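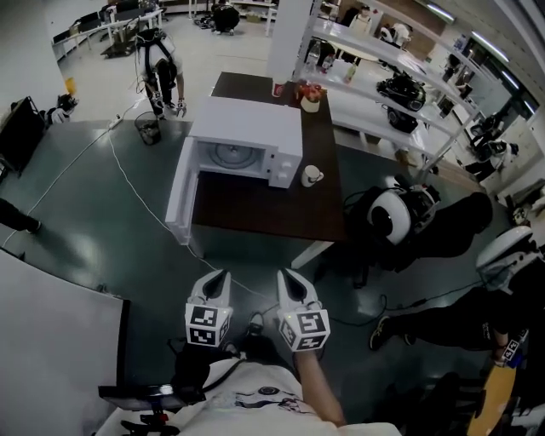 Trornirum Service Desk
Ticket category: Network, wireless
Site: Vasiliauskas Building, ground floor and mezzanine
Opened: October
Priority: Medium, raised to High on second report
Status: Resolved

Summary of the problem
Staff at the site report that laptops on the office wireless network lose their connection for a short time and then recover without any action by the user. The interruption is long enough to close an open session in Flurnum, the scheduling application, and unsaved entries are lost. Desk phones and wired workstations are not affected.

Initial report
The customer states that the interruptions began after the October maintenance window. Users have restarted their laptops and removed and rejoined the network. The problem returned in each case. The customer asks whether Flurnum is at fault, as this is the application in which the interruption is most often noticed.

Entry 1, 9:15 a.m.
Remote session opened. The Flurnum server shows no errors and no restarts. Session records indicate that the client stopped responding first and the server then closed the session in the normal way. The application is excluded as a cause at this stage. Ticket transferred from Applications to Network.

Entry 2, 10:40 a.m.
Logs collected from the wireless controller. All Trirkix access points are online and on the current firmware. No access point has restarted since the maintenance window. The affected laptops remain associated with the same access point during the interruption, and signal strength is within the accepted range. The customer was asked to note the time of each interruption and the time at which the laptop was first connected. 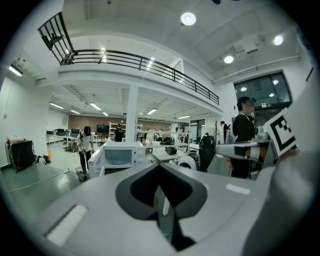 Entry 3, 1:20 p.m.
Times received from the customer. On every laptop in the list, the first interruption took place 30 minutes after the laptop joined the network. Later interruptions followed at the same interval. A fault in radio coverage would not be expected to keep to a schedule of this kind. Attention moved to address assignment.

Entry 4, 2:05 p.m.
Address settings reviewed. The wireless range contains 200 addresses and is not exhausted. The lease time is set to 60 minutes. A client will normally ask to renew its lease when 50 percent of the lease time has passed, which matches the interval reported. The renewal request was therefore captured on a test laptop.

The capture shows that the request is refused. The laptop gives up its address, as it is required to do, and asks for a new one. A new address is granted within seconds, but connections that were open under the old address are closed. Flurnum does not resume a session when the address of the client changes. Web browsing does not depend on a lasting connection in the same way, and most users would not notice the change there.

Entry 5, 3:30 p.m.
The refusal was traced to the secondary address server. During the maintenance window this server was returned to service from a saved configuration. The saved configuration did not include the partner relationship with the primary server, and the secondary server had no record of leases granted by the primary. It was nevertheless marked as authoritative for the range. When it received a renewal request for an address it did not recognize, it sent a refusal.

Customer comment
Before approving the change, we would like confirmation that additional access points are not needed. Our facilities department had assumed that the layout of the building was responsible and has asked for a quotation. We would prefer not to proceed with that purchase if it will not correct the problem.

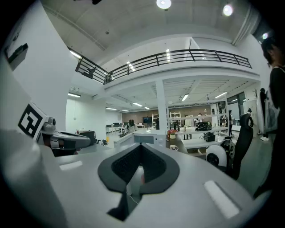
Response to customer comment
Additional access points are not recommended under this ticket. The interruptions follow the lease timer and occur while the laptops hold a good signal, and new radio equipment would not alter that. It is understood why the layout was suspected. The workspace is large and open-plan, with a mezzanine level overhead, and a device carried through a room of that type may change from one access point to another more often than it would in a closed office. The controller logs were checked for this behavior and show no such change at the times reported. If the customer wishes to have coverage measured for other reasons, a separate request may be submitted under Site Surveys.

Entry 6, 5:45 p.m.
Change approved by the customer. The following work was carried out after business hours:
The secondary address server was taken out of service.
The partner relationship was restored and the lease records were copied from the primary server.
The secondary server was returned to service and both servers were confirmed to hold matching records.
The lease time was left unchanged.

Entry 7, 8:10 a.m., following business day
Test laptop left connected to the wireless network with a Flurnum session open. Renewal requests were accepted, and the address remained the same throughout. The session was not interrupted. The customer was asked to resume normal use and to report any further loss of connection.

Entry 8, 4:00 p.m.
Customer confirms that no interruptions were reported during the day. Unsaved Flurnum entries lost before the correction cannot be recovered by the Service Desk and must be entered again by the user.

Follow-up
The saved configuration of the secondary server has been replaced with a current copy. The maintenance checklist for this site now includes a check of the partner relationship before either address server is returned to service.

Resolution code: Configuration error, corrected
A closed ticket may be reopened by replying to the closing notice. Please include the time of the interruption and the name of the affected device.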